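March 2025

Second pass over the heating data for the Standitz flat. The meter read 1,546 at the start of the billing period, and I have logged it every evening since November. Consumption follows outdoor temperature closely except on nights with a strong west wind, when it climbs well above the fitted line. That points to air leakage on the west side. A thermostat fault would show up in calm weather too.

Setpoint is 18 overnight. I tried dropping it to 16 last month and the boiler ran longer in the morning than it saved, so it went back. Bled both radiators in the hall. The bedroom one gave a lot of air, the hall ones almost none. System pressure afterward was low, topped up to 1.5 bar.

Replaced the foam strip on the two west windows with the Carkitex rubber profile, 9 mm, self-adhesive. The old strip had gone flat and came off in crumbs. Cleaned the channel with alcohol, waited 60 minutes, pressed the new one in from the top corner down. The latch on the left window is now stiff and will need adjusting at the hinge side. The Justdale store has no 6 mm profile in stock, so the balcony door waits.

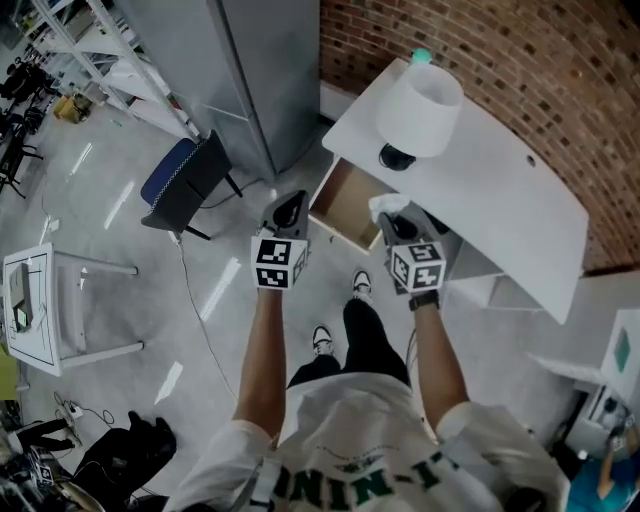
Bukhari thinks the strips are a detour and that most of the loss is through the roller shutter boxes, which in these buildings were never insulated. Plausible. Will hold a smoke pencil to them on the next windy night and write down the readings separately from the window figures.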